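Tea, crumbs and a pair of soft fingers: a chat with the people behind the Plernine

Posted 06/03/2020

I'll admit I went to Phelan with my mind half made up. I've reviewed a fair few grippers on this site and most of them have been lovely at picking up a wooden cube and hopeless at anything you'd find in a kitchen. So when Skamberg wrote to say their new kit was made for tableware, and would I like to come and have a go, I said yes mainly for the train ride (it's a very pretty line once you get past the cement works).

I spoke to two people there, the woman who designed the fingers and the man who looks after the software. They asked me to leave their names out, as they'd rather the kit got the attention, so you'll have to put up with "the designer" and "her colleague".

The Plernine is a pair of tapered black fingers, a mount, a small camera that sits at the wrist and a year of their teaching software, which is called Fuvosent. It costs £1454 before VAT. I asked the designer why anyone with a perfectly good parallel gripper would spend that.

"Because of cups," she said, straight off. "Everyone starts with a mug because a mug has a handle and it's heavy and it stays where it is. Then you give the thing a little steel cup and it skates across the table. It's light, it's curved, it's slippery, and if you squeeze it in the wrong place it hops out of your grip like a bar of soap."

She'd grown up with steel cups at home, she told me, and couldn't see why a robot meant for helping at mealtimes should only be shown how to handle china. I liked her for that.

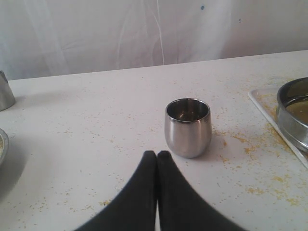

We got on to the subject of mess, which is something of a bugbear of mine. Nearly every demo I'm sent takes place on a table you could perform surgery on. I asked whether they tidied up between goes.

"We used to," said her colleague, laughing. "We had a cloth and everything. Then we sent an early set out to a customer and it went to pieces the first time somebody had dropped their lunch. So now we leave food about. If it can't cope with crumbs it can't cope with people."

He reckons shiny metal is the harder problem by a long way. A polished cup picks up whatever is near it, so the camera gets bright streaks and odd dark patches that move as the arm moves. The wrist view helps a bit, he says, as you're always close to the thing you want, but you do lose sight of what's going on behind it. I asked if he'd thought of adding a second camera on a stand and got quite a weary look! Lots of customers do exactly that, apparently, and Fuvosent will take the extra feed, but you have to buy the camera yourself and the set-up page is (his word) "grim".

Teaching a task is done by hand. You guide the arm through the job, over and over, and it saves each go. For a simple pick and place they suggest 85 goes before you train anything. For something with liquid near it, such as moving a cup when there's a bowl of dal within elbow range, they'd like to see 500.

"People's faces fall when I say that," the designer told me. "But it's a couple of afternoons with the radio on. I find it quite soothing."

I had a turn myself and can't say soothing was the word I'd pick. The arm is stiffer than I'd like when you push it by hand and my shoulder knew about it on the train home. The fingers, though, are a joy. They come together in a neat point, so you can get in low beside something small, and the matt black means they don't throw glare back at the camera.

Grumbles, then. The mount only fits 3 makes of arm at present, and mine isn't one of them. The finger covers are sold as a wearing part and I couldn't get a firm answer on how long a set lasts. "It depends how much turmeric you use," was the best I got out of her. And the printed manual is far too thin for the money. I had to ask twice how to swap a finger, and I do this for a living.

Would I buy one? If my arm were on the list, I think I would. I asked the designer what she'd change if she could start again and she thought about it for ages, long enough for her colleague to go and put the kettle on.

"The cable," she said in the end. "It comes out on the wrong side. Drives me up the wall."

There's a new mount due later in March with the cable moved, and they've promised to lend me one.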